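Javel cell: setup and upkeep notes

Scope

These notes cover the two-arm table cell that produced the Javel table-clearing set. They are meant for whoever has to restart the cell, reset the table between runs, or replace a cable or gripper finger. The data format is described in the Skolum loader notes.

Naming

Left and right are the robot's left and right. From the overview camera the right arm appears on the left. Logs, cable tags and config files all follow this rule. Two early config files used the camera's side and were corrected in June.

Power-on order

1. Controller under the table.
2. Arm bases, right arm first.
3. Grippers.
4. Overview camera, then wrist cameras.

Wait for the base lights to go green before starting the Serkeck driver. If the driver is started early it reports error 17 and both arms have to be power-cycled.

Table reset

Small items go on the robot's right side: tray, plate, tissue packet, clear cup, cream-colored bin. The tray starts empty. Its sides should be close to parallel with the table edges, but no jig is used and small offsets are expected in the data.
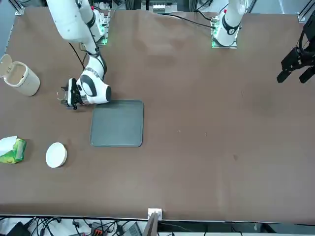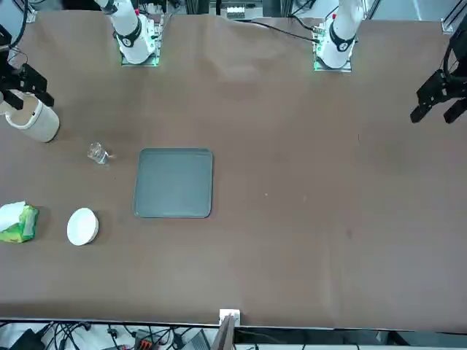 The brown cover is taped underneath. Smooth it by hand before a session. Folds near the arm mounts can be left alone, but a fold under the tray shifts its height enough to affect grasps. Change the cover when scuffs begin to show up in the segmentation masks.

Grippers

Close force is set in the driver file, key grip_limit. The working value is 33. Higher values dent thin plastic cups, and lower values drop the bin during the lift. Finger pads are replaced after 600 episodes or when the edge is torn. After a pad change, run the open/close routine with nothing between the fingers and save the new zero.

Cables

Check the gripper cable on each arm every Tuesday. The usual failure is at the wrist connector, where the loop is bent tightest. Move the arm by hand through its full wrist range with the power off. The loop must not catch on the joint. Leave slack in the base cable behind the table as well, and keep it behind the mounts while the arms are moving.

Calibration

Run cha_calib after any work on a base plate, a camera or a gripper mount. It takes about 96 seconds per arm. If the residual is above the limit in the config, tighten the base plate bolts and repeat. Store the result with the session and do not overwrite the previous file.

Known problems

- The right wrist reading drifts after a long idle period. Homing the arm clears it.
- Clear objects give poor depth values. Use the color stream for labels.
- Sessions recorded before the June config fix have the arm names swapped. The loader handles this if legacy_sides is set to true.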